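## Chapter 7: Soft Walls, Sealed Ends

I keep a shoebox of toothpaste tubes in my office, and every fall I dump it out on the front desk before I've even said good morning. Students laugh, then somebody picks one up and starts bending it. That's pretty much how this chapter goes too. We've spent a lot of pages on bottles and jars, things that hold their shape whether they're full or not. Now we get to packages that are supposed to give when you push on them!

Start with the shape. A tube begins life as a plain round sleeve with a shoulder and a cap at one end and nothing at all at the other. The filling goes in through that wide open end, and then the end gets pinched flat and sealed. So you wind up with a package that's round at the bottom and a straight line at the top - and it gets wider as it gets flatter, which surprises people until they try it with a paper towel roll. (Try it. I'll wait.)

The seal is also a handy place to put a code, and the wall below it has to carry all the printing, on a surface that's going to be rolled, folded and squashed for weeks.

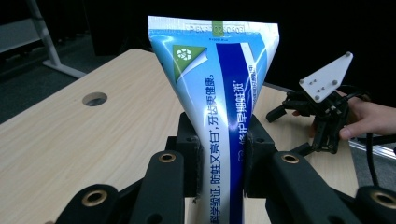
Rattana Sitthichai wrote to me after the last edition to say that I'd made the crimp sound like an afterthought, and that on her line in Sturport it was the step that kept everyone late. Fair enough! She had a run of 3,030 tubes go back one December over a seal that looked fine and leaked when you leaned on it. I've given the crimp its own section this time, and her leak test is in Exercise 2.

Before you read on, find a tube at home. Toothpaste is good, hand cream is fine. Run your thumbnail across the ribs of the seal, if it has them, and feel where they stop. Look for the code and see whether it's pressed in or printed on. Then squeeze from the middle, let go, and watch the wall. Does it spring back or stay dented? Write that down - we'll need it in Section 7.3, where I compare plastic walls with the old metal kind.

Section 7.1 picks up with the sleeve, before anything has been put inside it.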